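My power bill went up again, and I'm supposed to be grateful.

I live in Samonte, a town of 2,087 people if you believe the sign on the highway, and in December our council voted to put a flat "community resilience levy" on every household. Same amount for everybody. The widow in the two-room cottage near the creek pays what the bloke with the boat shed and the four-car garage pays. The councillors called it fair. I've been chewing on that word all summer.

I'm not against taxes. I like roads, I like the library (I'm in there most weeks, ask anyone), and I'd much sooner pay for a decent pool through my rates than buy raffle tickets for it until I'm 100. What gets up my nose is a charge that pretends we all have the same wallet. If you earn plenty, you won't notice it. If you're on the pension, that's the good coffee gone, then the second tank of petrol, then the heater.

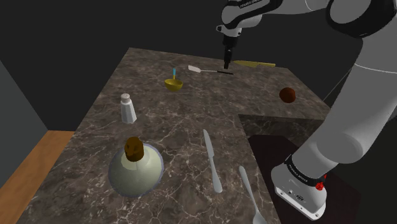

And where's the money going? A fair chunk of it is a grant to Moneteck, to help them set up out on Caderetti Road. Jobs, we're told. I went to the meeting and asked how many, and for how long, and whether we'd get anything back if they packed up after two years. I got a very nice smile and a brochure. Teguh Saragih, who was sitting behind me, asked the same thing in fewer words and got the same brochure.

Now, maybe it'll all come good. I'd love that! My nephew could do with work closer to home. But we've been down this track before with Zundel, who had their rates waived and their driveway sealed at our expense, and the driveway is still the best bit of road in town.

If council wants to back a business with our money, then let them put the conditions in writing, where we can read them before the vote. And if they need a levy, tie it to what people's land is worth, the way the general rate already works. The sums are done every year as it is - the valuations are sitting in a cabinet at the shire office.

Submissions on the budget are still open. I've sent mine, and it ran to four pages, which my wife says is three too many.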